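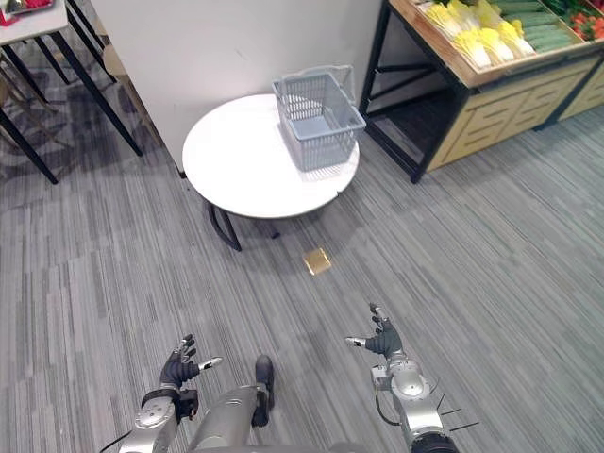
Salcedo Street Pantry and Home Delivery
Progress report to the Vonau Fund, second period
From: Soledad Sarmiento, program lead

Writing this between the Friday pack and the van coming back so it's going to be short in places. Numbers sheet is attached separately, same layout as last time.

Where we are

Households on the delivery list: 192. We said 164 in the application. Most of the growth is from the two apartment buildings on the Dolteteo side, where the corner grocery closed in the spring and the next nearest store is two buses away. We did not advertise there. One tenant told another and then the phone went.

Walk-in pantry is steady. A few families moved off walk-in and onto delivery once the weather turned, which we expected.

What got done

Second delivery route is running. It leaves at 3 in the afternoon so that people getting home from early shifts can answer the door. The first route stays in the morning, mostly older residents, and they like it that way. Tried swapping the order for a couple of weeks and got complaints, swapped back.

Cold storage. The new upright fridge is in and holding temperature. Electrician had to put in a separate circuit, which was not in the budget, see below. The old chest freezer is still going but the lid seal is bad. Taped for now. Would like to replace it next period if there's anything left on the equipment line.

Intake form is down to one page, front only. Montserrat rewrote it in English and Spanish and took out the questions we never used (employer address, number of rooms, that kind of thing). Kept allergies, diabetes, stairs or elevator, can you cook or only microwave. That last one matters more than we knew. Six households on the new route have no working stove. They were getting dry beans from us. They now get a different bag, mostly canned and ready to eat, with the shelf-stable milk.

Produce. Curine Farm came through with squash, onions and cabbage from the end of September on. Not pretty, perfectly good. The cabbage moves slow. We put a recipe card in for cabbage soup and one for a slaw and it helped some. The squash people take happily if it's small, nobody wants to carry a big one up the stairs and our drivers don't either.

Food safety training: everyone who handles cold items has now done it, including the weekend people. Certificates are in the binder.

What didn't get done

Evening pickup hours. We wrote in the application that we would open one evening a week by this point. Not open. The landlord's insurance says out by 6 and it has taken forever to get a straight answer on an extension. I have a call with them again next week. If it's a no, I'd like to talk about moving that money to a third route or to driver hours. Please don't read this as us dropping it, we do want the evening.

Text message reminders. Signed up for a service, it sent the reminders a day late twice, so people came on the wrong day. Cancelled it, got most of the money back. Montserrat is calling by hand again, which takes her most of a morning. Looking at another service but want to test it on our own phones first this time.

Household survey. Sent out, response was poor. The ones that came back were kind but told us very little, "thank you, God bless," and so on. I think paper in the bag is the wrong way to ask. Plan is for drivers to ask one question at the door, a new one each month. In November it will be "what did you get last time that you didn't use."

Money

Food purchases are under budget because of the Curine produce. Fuel is over. Second route is longer than I mapped it, there's a bridge closure and the detour adds a lot, and I didn't plan on it lasting past summer.

Electrical work for the fridge was unplanned. Paid it out of the repairs line, so repairs is now close to empty and we have a van that needs brakes before the snow. Asking permission to move part of the unspent food money to repairs. I know the agreement says to ask before any move between lines, so this is me asking. Amount is on the sheet, row marked in yellow.

Staff line is on target. Montserrat went from part time to nearly full time in August as planned. Yes, she is my sister, that was disclosed in the application and her time sheets are signed by the board chair and not by me.

Some things we learned

Egg cartons go on top and on the left side of the bag, every time, same for everybody. Broken eggs dropped right off.

People on the third floor and up would take two lighter bags over one heavy one. Costs us an extra bag, worth it.

Bread frozen the day we get it and handed out frozen is better than bread handed out two days old. We had a few people ask why it was hard. It's on the card now.

Baby formula has to be asked for by exact type. We were guessing from what was donated and guessing wrong, and parents were too polite to say. There is now a line for it on the form and we buy what's missing. It's expensive. Would expect this to be a bigger number in the next report.

Problems to flag

Waiting list. We don't have one officially, but we've stopped saying yes the same day. New households are told up to 2 weeks. I'm not comfortable with that but the van is full on both routes. Anybody with small kids or just out of hospital goes in right away, and I drive those myself if needed.

Donated food from the supermarket is down. They're marking things down earlier in the evening and selling them, good for shoppers, less for us. Bakery items hit worst, then dairy.

Storage room is tight, with shelving up to the ceiling on one side already. The holiday boxes will have to go somewhere and I dont know where yet. Asked the church across the street.

Next period

Answer on the evening hours, one way or the other.
Van brakes.
Freezer lid or freezer.
Holiday boxes out, same size as last year, with a chicken and not a turkey (too many small ovens).
Door question started and written down somewhere we can find it.
Talk to Curine about carrots and potatoes through the winter.
Meet with the clinic in Dolteteo about low-salt bags. They called us, so thats a good sign.

Site visit: mornings are best, before 11, when you can see the packing and still ride along if you want to. Wear warm shoes. Please call Montserrat to set it up and not me, I'm usually in the van and don't hear the phone.

Receipts for the fridge and the electrical work to follow by mail, the scanner is down.

S. Sarmiento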